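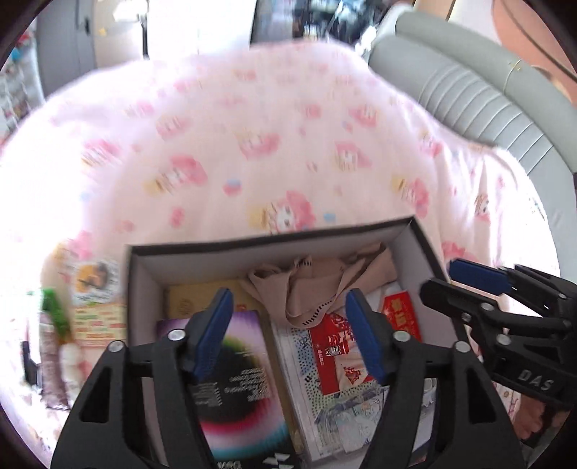 Unit 4: Judging a hand-held gripper kit before you buy

Course notes, 29 June 2026
Tutor: Ximena Magaña

What the unit covers

This unit looks at one product, the Trasow two-hand kit, sold by Plaltwood. You will read the offer, try the kit on a household task and write a short review. The task is tidying a box of small mixed things: paper, card, packets and cloth. Last year's groups used wooden blocks, and the marks told us very little, as almost any gripper can pick up a block.

What is in the offer

The kit comes as a pair of hand-held grippers, one for each hand, with spare pads and a charging lead. The basic plan includes 50 hours of storage for recordings. The larger plan, called Murkum, adds checking by the supplier's own staff, who send back a list of recordings they think should be done again. Training is one session online.

The price for a pair is 4000 pounds, with a service contract on top. Read the contract before the price list. Pads count as wearing parts and are not covered. Pivot pins and screws are covered for the first year, but only if the kit has not been taken apart by the buyer.

Points to look at when you handle the kit

Pads. The two pads should meet flat when the fingers close on nothing. Try them on a single sheet of paper, then on a folded piece of fabric. Paper tends to slide and fabric tends to bunch up between the pads.

Reach. Work inside a box with side walls. Note whether the linkage touches the rim before the pads get to the bottom.

Two hands together. Lift a flat case with one gripper and take out what is under it with the other. Most people find this slow at first. Leobardo Medrano will show the grip he uses, with the wrists kept low.

Comfort. Hold both grippers for 10 minutes without putting them down and write down where it aches.

Soft surfaces. Repeat one trial on a bed or sofa. A box on a soft cover moves when you press on it -- a desk trial will hide this.

Comparing with a second product

The Fan kit will be in the lab from September. It is cheaper and has no service contract, and spare parts have to be ordered one by one. Use the same box and the same items for both, or the two reviews cannot be compared.

Written work

Two pages, handed in by session 19. Say who you would recommend the kit to and which plan they should take. Give your trial notes as an appendix. Copying the supplier's wording will lose marks -- use your own.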